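Home | Notebook | Texts | Glossary | Contact

Apr 14, 2026
Grastesel cycle, ferryman episode: collation, second pass

Working copy is the Cladport transcript, 141 leaves. Compared against Ardeleanu (printed) and the Fokomov notes. Today covered the episode from the river crossing to the giving of the iron shoes. Leaves 58 to 63 done, 64 started.

Variants worth keeping:

The ferryman asks for payment three times in Cladport, twice in Ardeleanu. The second request in Cladport repeats the first word for word except for the verb. I marked it as possible dittography, but the third request says "for the third time", so the scribe at least believed in three.

The youngest brother is unnamed until the far bank. Ardeleanu names him at the start and then has to drop the line where the ferryman asks who he is. Keep him unnamed in ours.

"Salt" and "gold" are swapped at the ferryman's refusal. Fokomov prefers salt and cites the later debt at the mill. Agree. Liam wants gold in the text and salt in a note. Left open.

The horse that is sold before the crossing is ridden again after it. All witnesses have this. Do not fix.

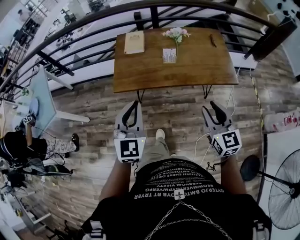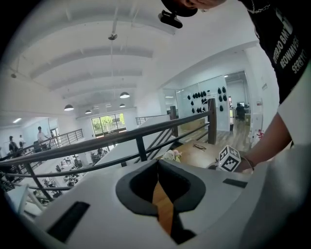
Line numbering

Shahram Taheri's script now numbers by clause instead of by manuscript line. Total for the episode comes to 740 clauses. The old numbers are kept in a second column until June, then dropped. Anyone citing from the old draft should convert before then.

Bug: a speech that runs over a leaf break is counted as two clauses. Found 5 in this episode. Corrected by hand and sent the list to Shahram. The script itself is unchanged.

Translation notes

"Water-father" for the ferryman's title, used throughout. Previous draft alternated with "old man of the river", which makes him sound like a second character.

Formula at the close of each stage ("they went a long way, or a short way") gets one fixed rendering. Checked all uses in the finished leaves. Two had drifted and are now back in line.

To do
- leaf 64, finish
- salt/gold, settle with Liam
- check whether the iron shoes are given or lent (verb is ambiguous in Cladport)
- glossary entry for the toll formula

Filed under: Notebook / Grastesel / Collation

Comments (3)

Liam Kinsella: Still for gold. The refusal scans badly with salt, and the mill debt is in a different hand.

Shahram Taheri: Leaf break problem reproduced. It only happens when the speech has no closing mark on the first leaf.

mill_reader: In the version I know the shoes are lent, and he has to bring them back worn through.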